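About Jillau

Search this site Search

Jillau is a play kitchen room for children and the adults who come with them. 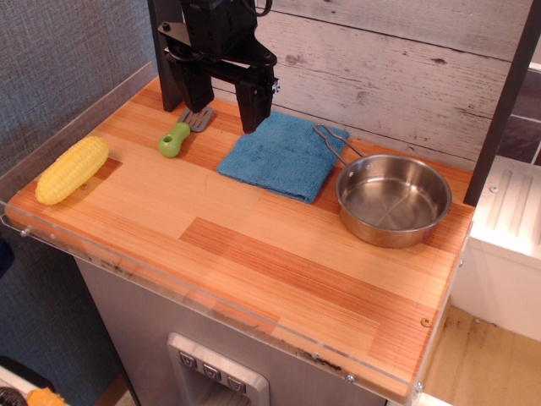
Grímur Riis once told us that his daughter had a bigger play kitchen at home and never touched it, and that she asked for ours by name. He put it down to the pot. At home everything was plastic, he said, and the pot at Jillau rang when you set it down. We have heard the same from other parents, usually about the metal things and the cloths.

We opened in February in the old Lebrun shoe store, at the end of the block. The front window is the same one the store had. We took out the shelves, kept the counter, and put the coat hooks low enough for a child to reach. The stockroom is now the washing-up room.

What we do

Children come for a session, pick a table, and cook. There is no lesson plan. Most of them start by moving everything from one side of the table to the other, and some of them do that until it is time to go home. Older children tend to set up restaurants. We supply the order pads.

A session runs two hours. Four children can share a table, and that is our limit, as more than that turns into waiting. Adults stay in the building. There are chairs along the wall and coffee at the counter.

What is on the tables

Our tabletops are wood, in strips of lighter and darker color, like a butcher block. They have a clear rim on the front so that things do not roll straight onto the floor. The rims get scuffed. We wipe them down and replace them when they crack, but we don't replace them for looking used.

The food is plastic. Corn is the most requested item and also the one that most often leaves in somebody's coat pocket. If you find a yellow cob at home, please bring it back. You won't be charged.

Utensils are toy size, with handles that a small hand can close around. The slotted spatula with the green handle was the first thing we bought, from Muvov, and we have reordered it ever since. The pots are stainless steel with a wire handle. We tried plastic ones for a while and went back.

Every table gets a blue microfiber towel. Children fold them, wrap the food in them, use them as pot holders, and put dolls to bed under them. They go in the wash after each session and come back to the tables folded.

Tidying up

The last part of each session is for putting things back. Food goes in the bins, pots go on the shelf, towels go in the laundry bag by the door. Children do this themselves, with help if they want it. Please don't do it for them, even if you are in a hurry. If you need to leave early, tell us at the counter and we will finish the table.

Hard items are washed in the back and air dried overnight. Anything chipped comes off the tables. The backs of the tables have a panel printed to look like old white boards, and yes, those get wiped too.

Groups and schools

We take school and day care groups on weekday mornings. The Trukeron program, which is our name for the traveling version, brings tables, food, pots and towels to your building. We need a flat floor, a door wide enough for a cart, and a sink somewhere nearby. Trukeron visits have to be booked in advance. We bring our own bins and take everything away with us, including the towels.

Birthday parties are held on Sunday afternoons only. You may bring cake. Please keep real food off the play tables.

This page was last updated August 30, 2025.

Share this page
49 shares
2 comments

Contact | Privacy | © Jillau | Back to top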